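首页 问答 标签 游戏 联机 硬件 帮助 登录

Gramirik 社区 › 问答 › 网络与联机

Stadon 双人对战经常判定回滚过大，路由器和端口都检查过，该从哪里继续排查

匿名用户 发表于 2月，晚上9点

游戏是 Stadon，PC 版，玩的是双人对战模式，使用房主直连，没有走官方中继。问题表现如下：

对局开始后前一两分钟正常，之后对手角色会出现瞬移，屏幕右上角的回滚帧数从2跳到9，持续几秒后恢复，然后再次出现。单机练习模式没有任何异常，帧率锁定，显卡占用也不高。

环境：台式机，有线接入，光猫改桥接，由路由器拨号。路由器上已经做了端口转发，NAT 类型在游戏里显示为“中等”。对手和我在同一个省，不同运营商。平时 ping 对方地址，平均58毫秒，看起来不算差。

已经试过的操作：

1. 关闭系统防火墙，无变化。
2. 更换网线，无变化。
3. 路由器恢复出厂设置后重新配置，无变化。
4. 把输入延迟从自动改为固定2帧，瞬移次数减少，但没有消失。
5. 重装游戏，无变化。

另外，我用 Prisell 这个加速工具试过一次，开启后延迟数字变好看了，但瞬移反而更频繁。不确定是节点问题还是工具本身和 Stadon 的直连模式冲突。

想问两件事：一是平均延迟58毫秒的情况下，回滚到9帧是否正常；二是在不换运营商的前提下，还有哪些设置可以调。自定义地图的问题和这个无关，我会另开一帖，但如果有人知道地图内物体数量会不会影响联机同步，也请顺便说明。

回答一（已采纳）

先回答第一个问题：不正常。Stadon 的逻辑帧是每秒60帧，一帧约等于16.7毫秒。58毫秒是往返时间，单程按一半计算是29毫秒，不到两帧。固定输入延迟设为2帧时，理论上稳定状态下的回滚应当在0到1帧之间。出现9帧，对应的是约150毫秒的单向额外等待，平均延迟解释不了，只能看抖动和丢包。

ping 的平均值在这里参考意义很小。系统自带的 ping 默认每秒发一个包，包又很小，而对战时每秒要发60个输入包，短时间的拥塞很容易被漏掉。建议按下面的顺序测：

第一步，在命令行里连续 ping 对手地址，至少跑完一整局，同时开着对战。结束后看最大值，不要看平均值。最大值如果超过150毫秒，并且出现时间和瞬移时间一致，问题就在链路上。

第二步，同时开一个窗口 ping 自己的路由器。路由器这一跳也有尖峰，说明问题在家里；路由器一直低于2毫秒，说明在外网。

第三步，让对手也做同样的测试。很多人查了很久自己的网络，最后发现对方在用无线，而且是2.4G频段。

第四步，检查上行。对战的流量本身很小，但上行被云盘同步、摄像头回传或直播推流占满时，输入包会在路由器里排队。这种现象叫缓冲膨胀，典型症状就是你描述的“正常一两分钟，抖几秒，再恢复”。验证方法是把家里其他设备全部断开，只留台式机，打两局。

如果第四步有效，在路由器里启用队列管理。支持 SQM 的固件选 cake 或 fq_codel，上行带宽填实测值的九成左右。固件不支持的话，就用自带的 QoS，把台式机设为最高优先级，并对占用上行的设备限速。后者效果差一些，但通常够用。

关于 MTU：有些教程让人把 MTU 从1500改成各种数值。拨号上网时 PPPoE 头占8字节，路由器的 WAN 口一般已经自动设为1492。Stadon 的输入包远小于这个值，不会触发分片，改它对回滚没有影响。电脑网卡保持1500即可。

关于 NAT：“中等”只影响能不能连上，以及由谁来当房主。既然已经直连成功，NAT 类型就和对局中的抖动没有关系。端口转发可以保留，不用继续折腾。

关于 Prisell：加速工具会把流量绕到节点再转给对方。界面上显示的延迟通常是你到节点的延迟，不包括节点到对手那一段，所以数字变好看和实际变差可以同时成立。跨运营商时走节点有可能改善，前提是双方用同一个节点。单方开启多半没有好处。另外要确认加速模式，如果只代理了 TCP，而游戏用 UDP，等于没有加速；如果是虚拟网卡模式，还要看它有没有改动路由优先级，退出后最好用 route print 检查一遍残留。

输入延迟的设置：测完抖动再定。可以用“单程延迟加上常见抖动，除以16.7，向上取整”来估算。假设单程29毫秒，常见抖动20毫秒，结果是3帧。双方都改为3帧，比一方2帧一方自动要稳定。自动模式只在开局前采样一次，对局中不会再调整，跨网时容易采到一个偏乐观的值。

回答二

换房主试试。我和朋友以前也是瞬移，换成他开房就好了。再不行就用官方中继，延迟高一点，但是稳定。

还有就是别开垂直同步，开了会多一两帧。

回答三

补充两点，顺便回答地图的问题。

先说垂直同步。上面说的一两帧是显示延迟，和回滚帧数是两个量，关掉之后手感会变，右上角的数字不会变。但有一种情况例外：显卡跑不满60帧时，Stadon 的逻辑帧会跟着渲染一起变慢，对方那边就会看到你落后，进而触发大回滚。所以需要双方都确认帧率稳定，单机稳定不代表联机稳定，回滚时 CPU 要在一帧之内重算多帧逻辑。老一点的 CPU 在回滚7帧以上时可能算不完，结果是越卡越回滚。可以在设置里打开“帧耗时曲线”，看尖峰出现在网络事件之前还是之后。之前，查 CPU；之后，查网络。

再说地图。物体分两类，静态物体不参与同步，只在载入时校验一次哈希，数量多少对联机没有影响，只影响载入时间和渲染。动态物体（能移动、能被打碎、带触发器的）要写入每帧的状态快照，回滚时全部恢复并重算。动态物体越多，回滚越贵。Thongdee 那张社区图就是常见的反例，装饰用的木箱全部设成了可破坏，单机没感觉，联机时低配机器明显掉帧。

自己做图的话，大块的墙体和平台尽量用平面几何体，并勾选“静态”。碰撞体用盒形，不要直接用网格碰撞。曲面需要碰撞时，拿几个盒子拼出近似形状就可以，判定上几乎没有差别。贴图和光照对同步没有任何影响，阴影烘焙与否随意。

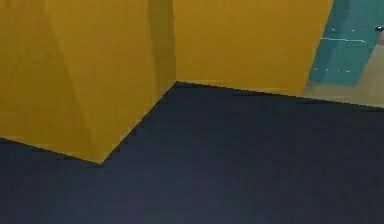

黄色平面结构体，深蓝灰色地面，渲染画面

地图校验还有一个容易忽略的地方：双方的地图文件必须逐字节一致。编辑器重新保存一次，即使什么都没改，时间戳字段也会变，哈希随之改变，表现是载入卡在最后一步，或者直接提示不同步。这和瞬移不是同一个故障，不要混在一起查。正确做法是由一方导出，另一方直接导入，导入后不要再用编辑器打开保存。

排查顺序我建议这样：先用官方默认地图，双方有线，断开其他设备，双方固定3帧，关闭 Prisell，打三局记录最大回滚值。每次只改一项，改完再打三局。一次改好几项，有效果也不知道是哪一项起的作用。

评论（提问者）

按回答一的第四步测了，断开其他设备后最大回滚降到3帧。占上行的是 NAS 的异地备份，时间正好设在晚上9点。已改到凌晨，路由器固件不支持 SQM，暂时用限速。双方固定3帧后，目前没有再看到9帧的情况。Prisell 已卸载，route print 里有一条残留路由，手动删除了。

地图的问题清楚了，不再另开帖。

评论（回答三）

限速值不要填得太满，备份恢复到白天跑的时候再测一次。残留路由如果当时加了 -p 参数，重启后还会回来，再查一遍。

相关标签：联机 回滚 缓冲膨胀 输入延迟 自定义地图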